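News from the Rarkside shared workshop

Those of you who stop by in the evenings will know that Villads Juhl and Ekaette Bassey have been at their two-armed tidying robot since April, and I promised them a proper write-up, so put the kettle on. The machine is called Edet, it has eaten 324 dollars of our parts fund so far (mostly finger joints and one very nice motor), and we are all terribly fond of it.

The hard part is soft things. A block or a mug stays the shape it was, but a plastic bag folds up differently every time you touch it, and Ekaette has rewritten the grip settings more often than she cares to say.

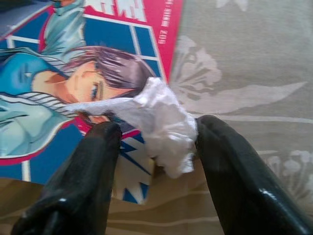 Villads, meanwhile, has been fussing over how hard the fingers close — too gentle and a bag slides away, too firm and a magazine gets a crease down the front. He keeps 31 settings in a little notebook, and I would love to see him type them up before the notebook goes through the wash!

Comics are his favorite test, being thin and slippery and hard to get hold of by a corner, and a blanket nearby makes it harder still.

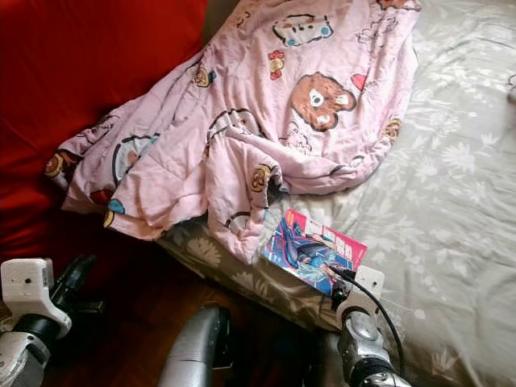
Edet's right gripper at the corner of a comic, with the pink blanket bunched up beside it.

Next up is a quieter wrist, and Amarachi Briggs has offered her lathe for the new bushings. If you have spare bearings or a bit of patience with cable ties, come and find us at the back bench after 6 p.m.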